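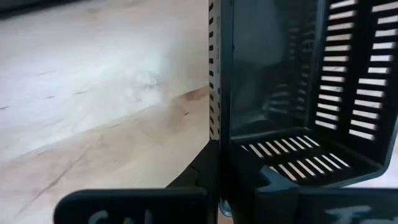
The gray basket on the wooden table, seen from the gripper.

I work at Dreler for many years now, in the department where small parts are sorted and packed, and since April we have robot arms at the tables. Several people asked me how it is to work next to them, so I will try to write it down. English is not my first language, please be patient with me.

Before, a normal shift for our team was 1,390 parts. You took a part, looked at it, put it in the right basket, and took the next one. I was good at it. My hands knew the work and my head was free -- I planned dinners, I learned songs. Now the arm should do the taking and the putting, and I do the looking.

The looking is more tiring than I expected. When I sorted by hand I was never afraid of a mistake, I just corrected it. Now I have to decide if I stop the arm or wait one more second. In the training from Pandus they told us to trust it. The training was 33 pages and I read it two times, but trust does not come from pages.
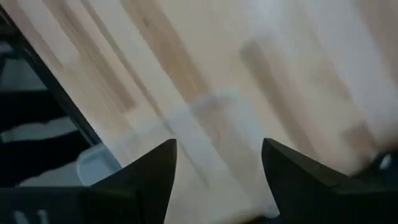

What changed for us

The good part first. My wrists do not hurt in the evening. Two colleagues who wanted to leave have stayed. We also rotate more, so I know now the work of the Zürcher line, which I never touched before.

The less good part is the talking. When four of us stood around one table, we talked the whole day, about children, about the bus, about everything. Now each of us has a screen and we stand farther apart. I asked our supervisor if two people can share one station in the afternoon, and we are trying it this month. For me it is the best change of the year, and it cost no money.

The pay is the same. I mention it because my sister always asks.
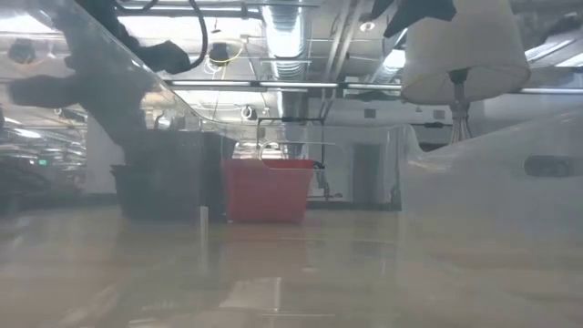
What I would like to ask from the company

Please let us choose where the baskets stand. The people who plan the tables have never packed a full shift, and we have. I would also like a course for the small repairs, so that we don't have to wait for the technician each time.

I wrote both points in the suggestion box and got a number back, 857. When they answer me, I will write again.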